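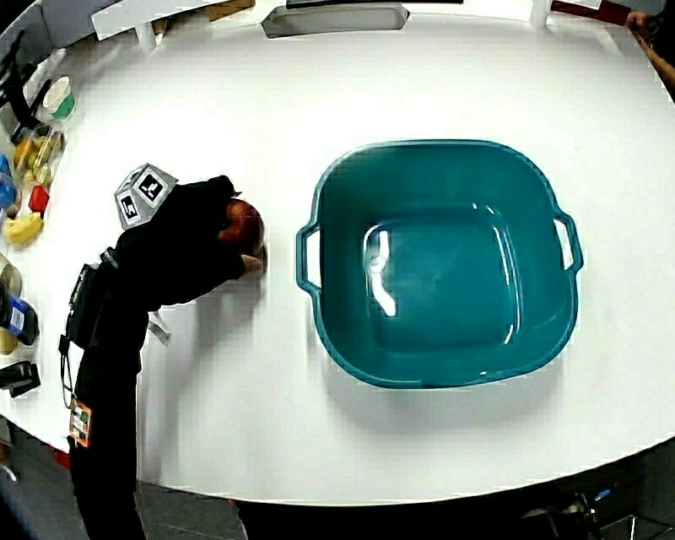
Operator at the sorting table with the basin in place. Back marker cube and waist pack fitted.

4. Preparing the table and the operator

This section applies to all student teams recording hand movements for the Kostcombe sorting task. Sections 1 to 3 must be completed and signed by the team supervisor before work begins.

4.1 Table

1. Clear the middle of the white table. Only the teal basin may remain there.
2. Turn the basin so that one handle faces the operator's side.
3. Place the small items along the left edge.
4. Check that the basin is empty before each run.

Note: Items may be set out in any order, but the order must be entered on the run sheet. Teams using the Grodargate layout should follow Appendix B.

4.2 Operator

5. Put on the waist pack and fasten the straps. Lead the cable down the side of the body, clear of the hands.
6. Fix the back cube high up, near the shoulders. A second team member should do this.
7. Lean over the table and place one hand flat on the surface. Hold this position for six seconds while the Flandura software finds the markers.
8. If the markers are not found, stand upright, wait for the prompt and repeat step 7.

Caution: Do not lean on the rim of the basin. It is not fixed to the table and may slide.

4.3 Glove

9. Fit the glove and close the wrist strap. The cube belongs on the back of the hand and must not turn when pushed lightly with a finger.
10. Pick up one item and hold it above the table with the back of the hand uppermost. Sleeves must be kept away from the marker faces.

Caution: Soft fruit should be held with the least force needed. Bruised items are to be replaced before the next run – a changed shape affects the results.

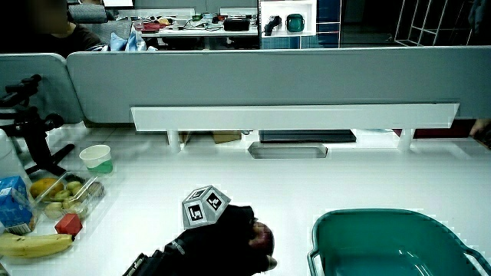 11. Start the run from the team laptop. A full set consists of 19 runs, with a rest after run nine.
12. Enter any dropped item on the run sheet and continue.

Questions about the glove should be addressed to Olga Barreto. Damaged cubes are to be handed to Simão Marinho and must not be repaired by students.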